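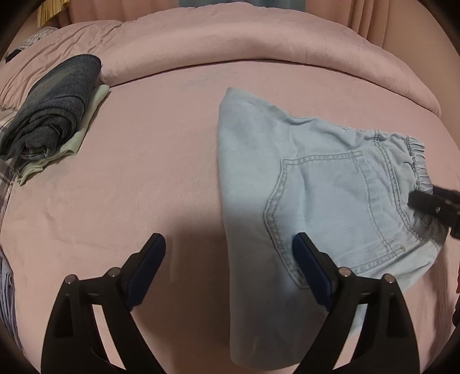
Grallow: a pair of hand-held grippers for recording how laundry gets folded
Final report, independent build project, Lasness
Last updated: December 8, 2020

1. What I said I would do

The proposal I turned in this September promised a robot that folds laundry. The comments I got back were polite and contained the word "scope" more than once. The revised plan was to build the hands first and leave out the robot. A person holds one gripper in each hand and folds clothes with them, a camera on each gripper records the whole business, and later on somebody with a robot arm and a lot of patience can try to teach the arm to copy it. That later somebody may be me. I have stopped putting it in writing.

So the finished project is two grippers, two cameras, a pile of recordings and a bed. The bed was already here.

2. The build

Cutting and printing happened at Kikora, the shared workshop, where I had the use of the printer in the evenings. Assembly moved home as soon as I worked out that I spent more time carrying parts back and forth than putting them together.

Each gripper has two fingers carried on a pair of arms per side, with short links between them and metal pins at the joints. Squeeze the handle and the tips come together. Let go and they spread wide. I tried a simpler version first, with each finger on a single pivot, and the tips met at an angle that could hold a pencil but let go of a T-shirt the moment the shirt had any opinion about it. With paired arms the pads stay much closer to parallel as they close. I took the proportions from the Gauthier linkage notes handed out in class, then scaled them up, then scaled them back down after discovering the size of my own hands.

The pins were the slow part. My first holes were too tight and I opened them up with a drill. My second holes were too loose, for the same reason. The third set is fine, and I have no explanation I would care to defend.

The pads are dark blue and everything around them is black. I would like to claim this was done to make the contact surface easy to find in the video. It does help with that. The early pads were slick and slid right off anything with a seam, and fine ridges across the face fixed most of it.

The camera sits behind the fingers with a very wide lens, so both tips are always in view along with a lot of the room. The corners of the image go black, and I decided to live with that. Anything that matters happens between the fingers.

Total spent on parts, both grippers, including the things I broke: 920 dollars. The budget line in the proposal was lower. I have attached the receipts and would prefer to discuss them in person.

3. Picking something to fold

Towels are the usual starting point. They're flat, they're rectangles, and they forgive you. I did towels for a week and got pretty good, then put a piece of denim on the bed and lost all my confidence in one evening.

Denim has pockets, yokes, belt loops and waistbands, all of them thicker than the cloth next to them. A finger gap that picks up one layer of leg cleanly will jam against a seam. An elastic waistband is worse, with all that gathered cloth bunched up where you want to grab. It's a fine place to hold once you have it. Getting it is where the swearing comes in, which is one reason the recordings have no sound.

My method was to let one gripper hold the waist end while the other did the traveling. The holding hand gets bored and drifts. You see this in the data as a slow slide in one direction that the other hand then spends several seconds fixing.

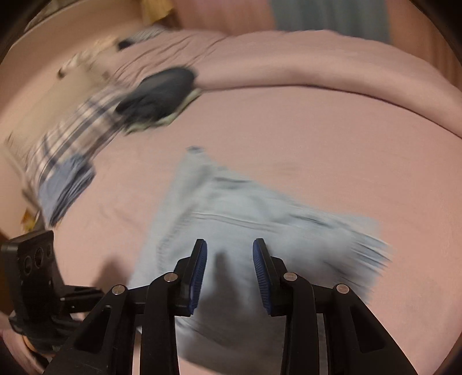

Fig. 2. Light blue garment unevenly folded on the bed, with the other gripper at left.

4. Recording

I recorded in sessions on the same bed, with whatever clothes were handy. My original protocol called for a cleared surface and a neutral background. My actual background is a pink sheet, a thick pink cover pushed to the far side, curtains, and other clothes waiting their turn. I've argued in the appendix that this makes the data more realistic. I believe that on most days.

The final count is 3107 clips across 14 garments. A clip is one grab, one move and one release, so a complete fold is made of several. I threw out anything where the pads never touched cloth, and anything where I picked up the sheet along with the garment, a mistake I made constantly until I learned to come in at a shallower angle.

5. Problems

Blur. If I swing the gripper at the speed a normal person folds clothes, the fingers stay sharp and the bed turns to streaks. Folding slower helps. It also makes you feel like you're doing laundry underwater.

Shadow. The gripper shades the exact bit of cloth it's about to pick up. A lamp on the other side gave me two shadows, so I put the lamp back.

Wrists. Eight clips in a row is my limit before the grip gets sloppy. The handle needs to be lighter, or I do.

6. Left to do

The left gripper has a pin that works its way out and needs a proper retainer. The file names from the first week follow a system I no longer understand and have to be redone by hand. I also owe Kikora a drill bit.

4 comments · 14 shares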